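Cuaderno de taller – proyecto Vodo, asignatura de Robótica Aplicada
Octubre, entrada 8

Empezamos a las 15:40, con retraso porque el portátil de control pidió actualizarse y no hubo forma de saltárselo. Objetivo de la sesión: recogida de objetos mezclados en bandeja, uno por intento, con el brazo de la mesa central. La otra mesa queda para el grupo de los cuencos, que van por su cuenta y anotan en su cuaderno.

Cambios respecto a la entrada anterior:

Límite de velocidad en la bajada, más bajo que antes. Con el valor viejo el brazo llegaba a la altura de agarre con un pequeño rebote.

Altura de espera nueva, por encima del objeto más alto de la bandeja. Shibata propuso subirla más, pero entonces la cámara de la pinza pierde detalle. Lo dejamos en un punto intermedio.

El nodo que llamamos Haddadin (el de detección de contacto) vuelve a estar activo. Estaba comentado en el archivo de arranque desde la demo y no lo habíamos visto ninguno.

Montaje de la bandeja: pelotas, cuerdas anudadas, patitos y la tela, todo junto y sin ordenar. La tela la ponemos doblada y atravesada en el centro para que tape parte de lo que hay debajo. Es el caso que peor sale, porque el segmentador une la tela con lo que asoma por el borde y propone un punto de agarre en medio de los dos. 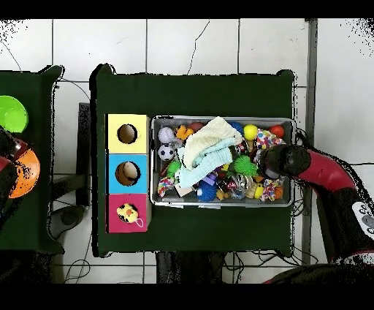

Mesa central: brazo sobre la parte derecha de la bandeja, cubos apilados a la izquierda.

Resultados de la tarde: 18 intentos. Las pelotas lisas van bien si no están pegadas al borde metálico. Las de pinchos salen mejor de lo que esperaba, la pinza no resbala. Las cuerdas dependen mucho de por dónde se cojan – por el nudo suben, por el tramo suelto se llevan otra cosa enganchada. Con la tela, tres fallos seguidos y lo dejamos. El recipiente transparente no lo detecta casi nunca; el sensor de profundidad devuelve huecos. Lo apunto como pendiente, no como fallo de agarre.

Parada de seguridad en el intento 11. El brazo rozó el borde de la bandeja y el nodo de contacto lo detuvo. Buena noticia en el fondo, la vez pasada habría empujado la bandeja entera. Rearme manual y seguimos.

Registro: 342 segundos de datos útiles, guardados en la carpeta Undance con el nombre de siempre. He borrado los dos primeros intentos, que se grabaron con la calibración antigua. Si alguien los echa de menos, no servían.

Para el entrenamiento del segmentador nos hacen falta 2,000 recortes etiquetados y vamos muy cortos. Shigeru Shibata se ofrece a preparar un guion que saque los recortes de las grabaciones, pero hay que revisarlos a mano igualmente. Nos los repartimos entre los cuatro en la próxima sesión.

Dudas abiertas:

¿Contamos como acierto sacar dos objetos a la vez? Las bases del concurso de Hotdale hablan de «un objeto por ciclo», así que en la hoja lo estoy poniendo como fallo. Confirmar con la profesora.

Los cubos los metemos en la segunda fase, cuando funcione el depósito con orientación. De momento no se tocan, y el pollito de encima tampoco.

Los cables de debajo del brazo hay que recogerlos con brida antes de mover nada. Lo dije ya en la entrada 6.

Apagado a las 18:10. Brazo en posición de reposo, batería del mando cargando. La llave del armario la tiene Shibata.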